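TV 2: Television Form and History
Handout 9: The bottle episode

Reading for this handout: course reader, pages on studio budgeting and on the standing set. Bring the Brarno episode breakdown to the seminar.

1. Definition

A bottle episode is an episode of a continuing series made almost wholly on sets that already exist, with the regular cast and few or no guest players. The term is a production term. It describes how an episode was made and paid for, and it should be kept apart from the story term "closed situation," which describes characters who cannot leave a place. The two often occur together. An episode set in a locked vault is a closed situation, but if the vault had to be built for it, it is not a bottle episode in the strict sense.

2. Why they were made

A season of network drama was budgeted as a whole. Money spent above the average on one episode had to be recovered on another. The main costs that could be reduced were location days, new construction, guest salaries, and effects work. A script confined to the standing sets reduced all four. It also shortened the shooting schedule, as the crew did not have to move and the lighting plan for each set was already known.

For science fiction the pressure was greater. Each new planet needed a set, costumes, and optical work. A ship interior, once built, could be used every week. This is one reason so many series in the genre return to an illness on board, a trial, a stowaway, or a fault in the engines.

3. Case: Nirnside

Nirnside ran for 13 episodes. It is set on a survey station and uses four standing sets: the control room, the corridor, the galley, and the workshop. Episode 9, "Rumusent," was written after two location episodes had gone over budget. It takes place in the workshop, apart from two short corridor scenes, and has no guest cast.

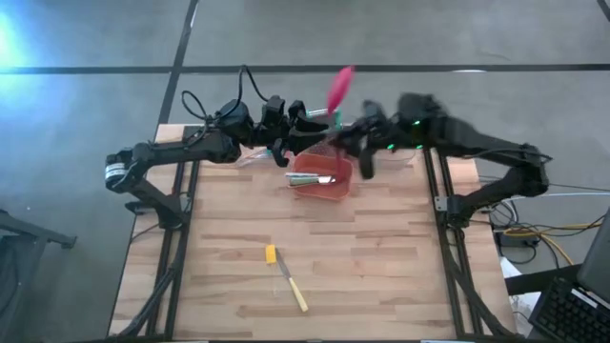
Staging in a single room depends on where the camera can go and what gives the actors a reason to move. The workshop in "Rumusent" has one fixed work surface, and nearly every exchange is blocked in relation to it. Compare a plain tabletop with an arm mounted on a rail at either side, both reaching inward over the upper part of the table. The layout sets up two opposing sides and a shared middle, and a director can use the same plan with actors: one at each side for conflict, both leaning over the center for agreement. Mark on your shot list where "Rumusent" changes from the first arrangement to the second. There are three such changes, and each falls close to an act break.

Note also the sound. The station hum is present under all dialogue until the third act, when it is removed for the length of one scene. No new set or effect was needed for this, and the cost was small.

4. Structure

Without new locations, a bottle script has to produce change by other means. The common ones are listed here with the terms used in this course.

Release of information: a fact known to one character becomes known to the others.
Reduction of supply: air, power, time, or food runs down at a stated rate.
Change of alliance: the group divides, then divides again along a different line.
Re-use of space: a familiar set is given a new function, such as the galley as a courtroom.

"Rumusent" uses the first and third. The earlier Brarno episode uses the second almost alone, and its middle section is weaker for it. A countdown gives the scenes an order but does not give them different content.

5. A problem case

Mạc, a serial in daily half-hour parts, was shot entirely on two sets. Students often call it a bottle series. The label is not useful. A bottle episode is defined against the normal practice of its own series, and where every part is confined there is nothing to measure against. Use "studio-bound" for such cases.

6. Written work

Write 2,000 words on one bottle episode from any series on the viewing list. State first which sets are standing sets and how you know. Then describe the blocking of one scene in detail, with a floor plan. Plot summary should not exceed one paragraph. Plans may be drawn by hand.

Due Tue 10 December, at the start of the seminar, in room 392. The August resit uses the same question with a different viewing list.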